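Home | Archive | Gadgets | Clutter | Contact

Print this page | E-mail this page

One remote to rule them all? I doubt it

Every August I tell myself the remotes will be sorted out, and every August there are more of them. My brother-in-law swears by the Valetti universal, which claims to replace 8 handsets and comes with a booklet of 289 codes. I tried 78 of them one evening before the TV so much as blinked, and then it only changed the input.

So I've gone back to the old way, which is keeping the originals and putting them all on one table.
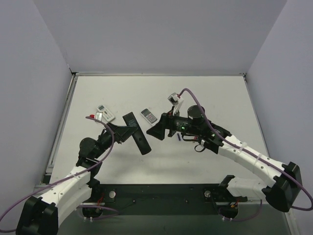 Doltico Household Tinkerers' Club — Members' Pages

A long black remote, a white one with its own little display, and a gray thing with a grid of keys that would pass for a calculator. Side by side they don't look like much of a problem. Put them in a couch, though, and see how long you last.

The usual advice is a basket. I'm not convinced. A basket is a place where remotes go to lie on top of each other — you still dig. Labels are a little better, if the tape holds. Mine didn't.

What I would pay for is a remote that takes the same battery as every other remote. I have a drawer for spares and I still come up one short.

I'll give the Valetti until the end of the month, then it goes back.

Print this page | E-mail this page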